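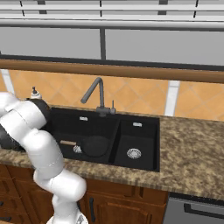 Is the Hallix open day in Drultstead worth it for a non-engineer?

Posted 2020-04-29 by Stastinia

My son is 15 and wants to see robots doing housework. The programme mentions a kitchen sink session on a simulator. Is that something you can follow if you don't write code? It's 30 miles each way for us, so I'd like to know before I book.

Replies

draultby_road

I went to the one in January. The sink session is the easiest to follow. It's a white arm at a computer-made kitchen with a black double sink, and the job they talked through was the washing-up brush in the left-hand basin. The brush has a pale handle, but next to it there's a dark round thing on a black sink bottom, and the presenter spent a good while on why dark on dark is awkward for a camera. My daughter followed that without any trouble.

They said they had done 1,124 runs of that one task by then. You sit facing a screen – there is no real arm in that room, so go to the Brannigan hall if he wants to see one up close. Allow 3 hours for both.

pennywhistle40

parking is bad, get there early

oldgreybench

Mostly agree with the first reply. I found the talk slow and the questions at the end better. More than 400 people came, so book the sink session first and fit the rest in after. The handout has the task steps in plain English if he wants to read up.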